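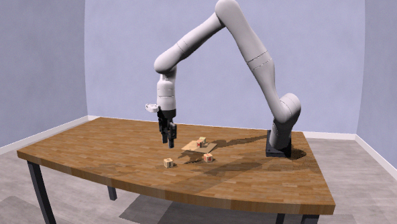

I've been promising myself since April that I would sit down and compare cameras before buying another gripper, and this week I finally got to it (with far too much coffee). My little hobby project, which I call Pisto, is a block-spelling task in simulation, and I've been running the same episodes over and over, switching only the camera my controller gets to look through.

The overhead view came first. It's the comfortable one, like reading a map, and I got attached to it very quickly. The trouble is that the arm itself hides things, and I can't always tell what the fingers are up to. 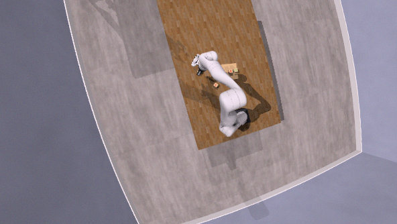 Do you need a wrist camera if you already have an overhead one?

For small blocks I'd say it's well worth adding. In my runs the Janevski controller made it through 30 of 50 episodes with the overhead camera alone, and 39 once the wrist view joined in.
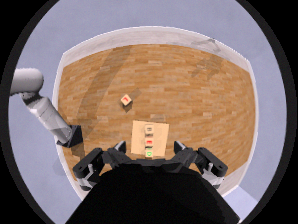

2 min read

The fisheye lens took me a while to love. Straight edges bow out like a barrel, but you get both fingertips and the board between them in one look, and that matters so much more to me than tidy lines! The letters stay readable too, the red E especially. Shadows are still my big headache, and I suspect they're behind most of the bad grasps.

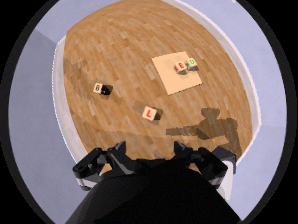 What I'm trying next

I'd like to give the Zasero fingers a turn, with the lights softened a little, and then see how all of it behaves on the Uldale controller.

Last updated: June 10, 2025

Recent posts
Picking a table height for Pisto
Uldale or Janevski: first impressions
My shadow problem, part 2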